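## 4. Linking an Exchange Account to the Sturine Ledger

Revised Thursday, January 9, 2025. Section owner: Oona Pesonen.

This section covers read-only connections between Sturine and a supported digital-asset exchange. At present the supported exchanges are Inia and Hou. Transfers from self-held wallets are covered in Section 5.

Complete Section 3 (base currency and fiscal year) before you start. The base currency cannot be changed once the first import has run.

### 4.1 Before you begin

You will need:

- an administrator login for the Sturine workspace
- a verified account at the exchange, with two-factor sign-in turned on
- the exact opening date of that account

The opening date sets the left edge of the import window. If you enter a later date, opening balances are treated as zero-cost deposits and every gain in the report will be overstated.

### 4.2 Create the API key

1. Sign in to the exchange and open the API page. On Inia it is under **Profile > Access**. On Hou it is under **Security > Keys**.
2. Create a new key. Do not reuse a key that was issued to a trading bot or a portfolio tracker.
3. Enter a label of no more than 32 characters. Letters, digits and hyphens only.
4. Turn on **Read balances** and **Read history**. Leave everything else off.
5. Add the two outbound addresses listed in Sturine under **Connections > Network**.
6. Save, then copy both the key and the secret. The secret is displayed once.

> **Caution:** Never turn on **Trade** or **Withdraw** for a Sturine key. Sturine rejects such keys at step 3 of the next procedure, but the key remains live at the exchange until you delete it there.

### 4.3 Add the connection

1. In Sturine, open **Connections** and select **Add exchange**.
2. Choose the exchange and paste the key and secret. Check for trailing spaces, particularly on Hou secrets, which end in an equals sign.
3. Select **Test**. The permission check takes a few seconds.
4. Enter the account opening date.
5. Assign the connection to a legal entity. If the workspace holds only one entity, this field is filled in and grayed out.
6. Select **Import**.

The first import fetches history in blocks of 29 days, oldest first. An account with several years of activity may take an hour or more. You can close the browser — the import runs on the server — but do not edit the connection until the status reads **Complete**.

After the first import, new entries are fetched every 15 minutes.

### 4.4 Reconcile the balances

1. Open **Reports > Balances** and set the date to the end of the previous day, UTC.
2. Download the balance statement from the exchange for the same date and time zone.
3. Compare each asset line. Differences smaller than the asset's last decimal place can be ignored.
4. For any other difference, open the asset and sort by **Type**. Missing staking rewards and fee rebates are the usual causes.
5. Post a manual entry only if the exchange statement shows the item and the import does not. 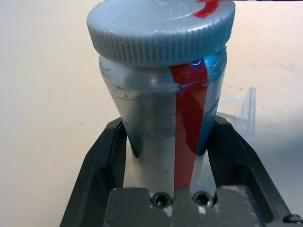 Do not use a manual entry to force a match. A forced balance carries no cost basis, and the error will reappear when the asset is sold.

**Note:** Hou changed its fee export in October. Fees before that change arrive as separate lines, and fees after it are netted against the trade. Both forms are handled, but line counts for the two periods will not compare directly.

### 4.5 Error codes

| Code | Meaning | Action |
|---|---|---|
| 401 | Key or secret not accepted | Paste both again; if it repeats, issue a new key |
| 403 | Address not on the exchange list | Repeat 4.2, step 5 |
| 410 | Key deleted or expired | Issue a new key and select **Replace key** |
| 429 | Too many requests | Wait; the import resumes without action |

Use **Replace key** for an existing connection. Deleting the connection and adding it again creates a second set of entries under a new source ID, and the first set must then be removed by support.

Workspaces hosted at Pratusholm use a different pair of outbound addresses. Check the host name at the foot of the **Network** page before you update the list at the exchange.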